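About us

Hi, and welcome to Ranik! We're a small shop that teaches robot arms to handle soft stuff: towels, shirts, pillowcases, all the floppy things that never hold still. We started out in two rented rooms over a bakery in Olham, and we still miss the smell. These days we have a proper ground floor unit with a loading door and 800 square feet just for the robots.

I run the front of the house, so if you write to us, I'm the one who writes back. I came here from hotel laundry, where I folded more bath towels than I care to remember, and I'm still faster than the arms (I check every August at our open day, and yes, I gloat).

What you'll see on a visit

Most people want to start with the towels, so we do too. There are 2 arms in the main room, called Nel and Dima, and each one has a bright green surface to work on. We hand you a towel, you drop it any way you like, and the arm goes looking for a good place to grab. Kids love this part and make the meanest piles!

Terry is a funny cloth to pick up. A towel with a flat waffle weave on one face and thick loops on the other gives the fingers two very different things to hold, and right at a fold they can end up with a little tuft of loops pinched between the tips.
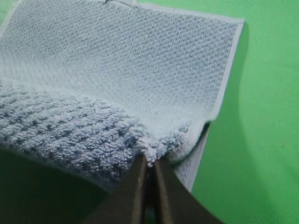 Coming to the open day

Our open day is every August, from 10 in the morning until 4. It's free, and you don't need to know a thing about robots. We take groups of up to 20 at a time so everybody gets a spot near the tables, and each tour runs 43 minutes (we timed it, then somebody added a question round, so bring a little patience). There's coffee, and there are usually buns from our old neighbors downstairs in the first place.

School groups can come the rest of the year too. Send me a note through the contact page with the age of the kids and a couple of dates that work, and tell me if anyone needs a chair or step-free access. The loading door is level with the parking lot, so strollers and wheelchairs roll right in.

Bring a towel from home if you want to. We like new ones.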